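Pastent publishes good practice code for hand-held gripper work in the home

Pastent is delighted to announce that its code of good practice for household handling tasks, known to many of our friends as the Nunska code, is now free for everyone to read and use. It sets out 75 plain rules for people who fold, sort and tidy with hand-held grippers so that robots can learn the same jobs.
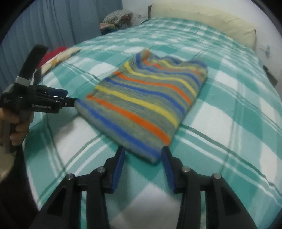
The code was drawn up with our partners at Baek and Trotport, and we are very grateful to both – they read every draft, and there were a good many of them! In all we received 136 comments, and the section on soft goods was rewritten from top to bottom.

Under the new rules, operators take a break of 10 minutes in every hour, keep their grip on clothing gentle, and stop at once if a thread catches.
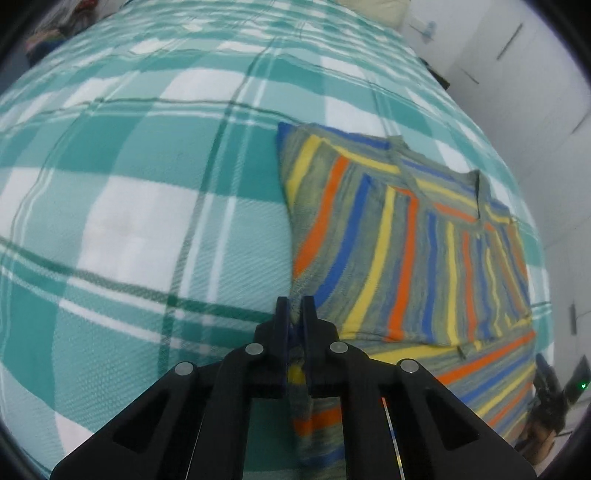
A hand-held gripper at work on a striped knitted garment.

Printed copies can be ordered from the Pastent office, quoting reference 3219, and we would warmly welcome your thoughts ahead of the first review in August.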